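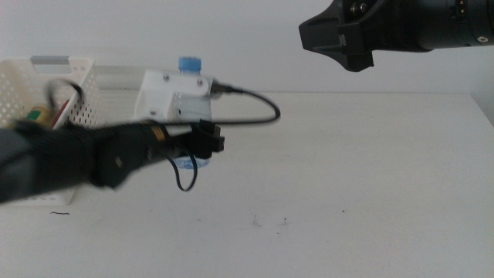
A water bottle with a bright blue cap.

The 7 to Tustance was late again, so I had plenty of time to practise what I was going to say to my aunt. I'd told her I was coming for the weekend. What I hadn't told her was that I'd packed in my job at Prieto in November and had been living off my savings (and toast) ever since.

I'd got as far as "please don't shout" when a woman sat down beside me with a cage on her knees. Inside was a hen, a big cross ginger thing, and it looked at me as if it knew all about the toast.

"She's going to Rilach," the woman said. "I've sold her. Sixty quid!"

Well, I said that was a lot for a hen, and she said it was a lot of hen, and then we both went quiet and watched the rain come over the hill from Pustum. The hen muttered to herself. After a bit the woman started to cry, very neatly, into a glove.

I'm hopeless when people cry. I offered her a mint, and then for some reason I told her the whole thing — the job, the savings, my aunt, all 11 versions of my speech. She listened to every word and blew her nose.

"Is there a garden at your aunt's?" she said.

So that's how I turned up on the doorstep with a hen under my arm and my speech clean gone. My aunt looked at the pair of us for almost 2 minutes, then went to find some newspaper.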